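Workplace Equipment Review: The Rekeo Bench Cell at Ganow

Ganow refurbishes desktop computers at its Revirness site and introduced the Rekeo cell there in May. This review considers the equipment and its effect on bench staff.

The arm works directly over an open computer case, and staff can follow each move from a normal standing position.

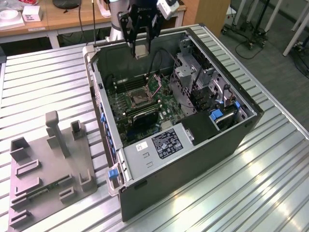
The gripper over an open desktop computer at the Revirness bench.

Parts are staged on a gray fixture plate supplied by Jakab. The pockets are well shaped, and technicians learned the layout within 2 shifts. Replacement plates are slow to arrive — a real weakness.
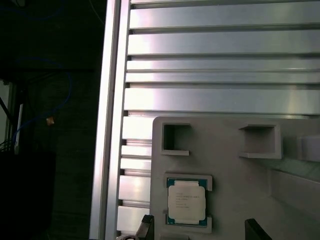 A processor seated in its pocket on the fixture.

Job duties have changed more than headcount. Technicians who once handled processors by hand now prepare fixtures, review faults and sign off finished units. Wrist complaints have declined. Several employees report that the day feels less varied, and management should take that concern seriously. The cell has completed about 1000 units under supervision, and Ganow has pledged to keep all current bench positions through 2036.
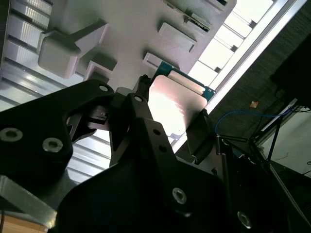
Macarena Bermúdez writes that the training hours should have been paid at the higher technician rate from the start, and that any site considering the cell should settle this before installation.

The reviewers recommend the Rekeo cell, subject to a written training agreement.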